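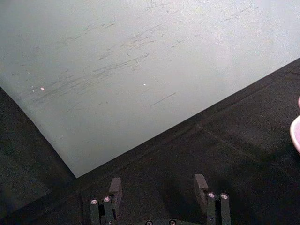

3.2 Step platform and session protocol

All exercise sessions took place at the Wetitz site between July and September 2019. Participants trained in small groups under the supervision of two instructors, both of whom had completed the Trovden course in group exercise before the study began. Each participant was assigned a station and kept the same station for the whole training period. Stations were spaced so that a person could step off to either side without entering a neighboring area.

The stepping task was chosen over running and cycling for three practical reasons. It needs little floor space, it can be taught in a single visit, and the work rate can be set by the beat of a metronome. Step height was fixed for each participant at the first visit according to leg length and was not changed later. When a participant could no longer keep to the beat for two cycles in a row, the instructor lowered the rate by one level and recorded the time of the change.

Each session began with a warm-up of easy stepping and arm movement. The main part consisted of hard efforts of 15 seconds, each followed by slow stepping on the spot. Participants were told to treat the hard efforts as work they could repeat to the end of the session, and to avoid sprinting the early ones. Heart rate was recorded by chest strap throughout. Ratings of effort were taken at the end of each block, before any talk between participants, so that one person's answer would not shape the next.

Figure 3. Pale board surface showing scuff marks and thin scratches.

3.3 Participants and group assignment

A total of 44 adults were enrolled. All described themselves as inactive at screening, meaning that they took part in no planned exercise in a normal week. People with a recent lower-limb injury, uncontrolled high blood pressure, or a medical instruction to avoid hard effort were not enrolled. Assignment to the interval group or the steady-pace group was made by sealed envelope after the first visit. The instructors could not be kept unaware of group assignment, but the staff who carried out the fitness tests were.

The steady-pace group used the same stations and the same step heights. Session length was matched between groups, while total work was not. This choice follows the approach of the earlier Meno trial, in which time was treated as the main limit on participation. Readers who wish to compare the two forms of training at equal work should therefore use the adjusted values given in Section 4.

3.4 Handling of session records

Across both groups, 1,805 session records were available for analysis. A record was kept if it contained a full heart rate trace and at least one rating of effort. Short gaps in the trace, most often caused by a strap losing contact, were filled by straight-line interpolation. Longer gaps were left empty and the affected block was dropped, with the rest of the session retained.

Attendance was scored in two ways. The first score counted any session that the participant started. The second counted only sessions in which the main part was finished at the assigned level or one level below. The two scores were close for the steady-pace group and further apart for the interval group, a difference taken up in the discussion. Sessions made up on another day within the same week were counted as attended under both scores.

Fitness was measured before and after the training period with the Agbenyega step test, given by the same staff member on both occasions where staffing allowed. Participants were asked to avoid caffeine on the morning of the test and to wear the same shoes at both visits. Test results were entered twice by separate staff, and any mismatch was checked against the paper form.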